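Notes for the gossip talk, upstairs room, July

**Opening (keep it light!)**

Hi everybody, I'm Bjarke, and I wrote celebrity gossip for 3 years. I'm going to tell you how a breakup rumor gets made, start to finish, and I'm using one of my own because I can't get sued by myself.

**The Chevalier story**

- Singer and drummer, Dolley and Chevalier. Married, touring, cute as anything.
- Svend Thorlacius spots that she's not wearing her ring at an airport. That's it. That's the whole tip!
- I wrote 48 words with a question mark in the headline. (Pause here, let them groan.)
- By dinner we had 1244 comments, and half of them had already picked a side.

**How it grew**

- Another site quoted me as "a source close to the couple." I'd never met either of them.
- Then we quoted *them* back. Read both headlines out loud, slowly.
- Troels Briem, my editor, wanted a follow-up about the drummer "looking thin." I said yes, and I still feel lousy about it.
- Ask the room: who here clicked on something like this today? Hands up, me too. 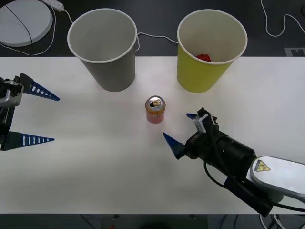
**What was really going on**

- Her ring was at the jeweler's getting resized. Her sister told a radio show weeks later.
- Our correction got 3 comments. One was spam.
- Take questions, then thank Arnar for the mic.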